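Sellum Theater to Open New Season of Live Storytelling and Improv Classes

FOR IMMEDIATE RELEASE
Aug 24, 2023

The Sellum Theater will open its new season of live storytelling next month with a run of monthly shows, a longer teaching program and a one-night event for people who have never told a story in front of an audience. Tickets and class places are on sale now.

The season follows the theater's busiest year so far. A total of 356 people took a class or workshop with Sellum over the past year, and the June showcase sold out before the list of performers had been announced. The theater has added a second evening class as a result.

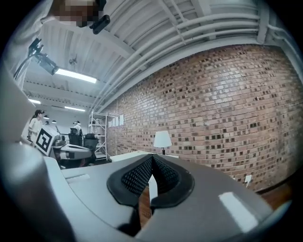

Red brick wall, ahead of the new season.

Monthly shows keep the format regulars will know. Each night has a theme, and performers tell a true story from their own lives without notes. Stories run up to 12 minutes. There is one intermission, and after it a handful of audience members can put their names in for a shorter open slot. Music between stories will come from the trio Trundodach, who played the last two shows of the spring and are returning for the full season.

"We get a lot of people who say they have nothing to tell," said Wenche Blomqvist, artistic director of Sellum. "Then they talk for half an hour in the lobby about their uncle's boat. Most of what we do in class is help them find where that story starts and where it should stop."

Blomqvist will teach the beginners' course herself. It meets once a week for eight weeks and ends with a performance for friends and family. Students work on one story from start to finish, with some time given to voice, pacing and how to handle a blank moment on stage. No acting experience is needed. Students should be 18 or older. 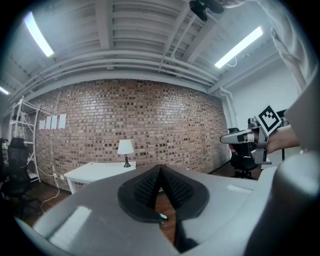
Improv and Solo Show Courses

The improv program is run with Clusten, a touring ensemble that has performed at Sellum every winter for the past four years. Ensemble members will lead a level one course in scene work and a level two course for people who have finished level one here or at another school. Both courses are capped at 14 students. Drop-in sessions are open to all levels and do not need to be booked.

A new course this season is aimed at performers building a solo show. Each student should come with a draft of at least ten pages, or a recording of the same length. The group meets every other week so that there is time to rewrite between sessions. At the end of the course, two students will be offered a paid slot in the spring program.

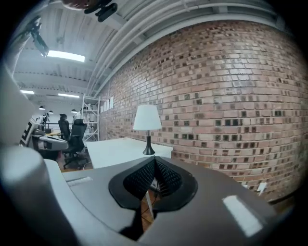
Applications for the solo show course close two weeks before the first meeting, and applicants will hear back by email. Late applications will go on a waiting list.

The first-timers' night, called Piras, is a separate event. Ten people will each tell a five-minute story after a single group rehearsal that afternoon. Names are drawn from everyone who signs up online. The theater received some 171 sign-ups the last time the event was held, and people who missed out then will need to enter again.

"It's a friendly room," Blomqvist said. "People lose their place, and they pick it up again, and the audience waits."

Tickets for all shows are available through the Sellum website and at the box office, which opens one hour before each performance. Season passes cover every monthly show but do not include Piras – that event is ticketed separately. Reduced rates for students and seniors apply to shows and to all classes except the solo show course.

Press tickets and interviews with Wenche Blomqvist can be arranged through the Sellum press office.

###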